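Siv Haugen
27th December
Thread on moving a Pokincombe line from a physical SIM to an eSIM, for people who got a new phone and are now stuck on "Activating."

1/
Check the carrier lock first. A phone locked to one carrier will usually download a profile from another carrier, install it, and then refuse to register on the network. The error text does not mention the lock. Look under the network settings for the lock status.

2/
Next, dial *#06# and write down the EID. It is 32 digits. The IMEI is a different number, and a dual-line phone has two of them. Pokincombe's web form wants the EID and the first IMEI. Paste the EID with no spaces. The form accepts spaces and then fails later.
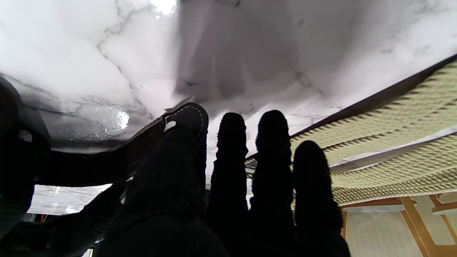
Robotic hand in a dark knit glove, backlit

3/
The QR code can be used once. If the download stops partway, the code may already be marked as used on the server side. Scanning it again gives "Code no longer valid." You need a reissue. Chat support can do this in one step if you give them the EID up front.

4/
Do the download on Wi-Fi. Battery above 80 percent if you can, and turn off any VPN. I had one profile fail 17 times on a Canalach handset with the VPN on. It installed on the first try with it off.

5/
Do not delete the old profile until the new one shows signal bars and you have made a call in both directions. Text messages can lag behind voice. Felista Athumani saw incoming texts still going to the old SIM the next morning.
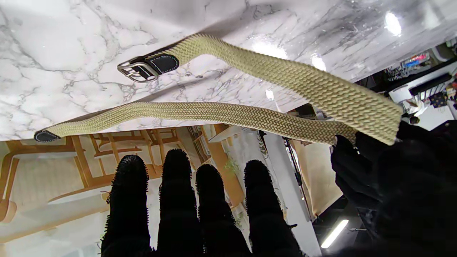

Braided stretch belt with a black tab and silver buckle

6/
Bank codes: if you get login codes by text, switch those accounts to an authenticator app before you start. Some banks block text codes for a while after a SIM change.

7/
Dual-line phones: set the default line for data by hand after activation. The Canalach firmware picks whichever line registered first, and the choice does not survive a network reset.

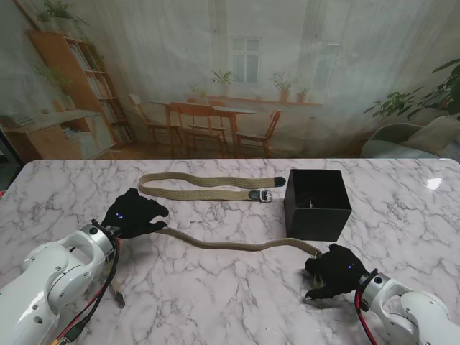 8/
If you get error 297, the order is open but the profile is not released yet. Waiting fixes most of these. Restarting the order puts you at the back of the queue.

9/
Gøran Lie asked about tablets. Same steps, but data-only plans use a separate form. I have not tested that one. Will add to this thread in January if I do.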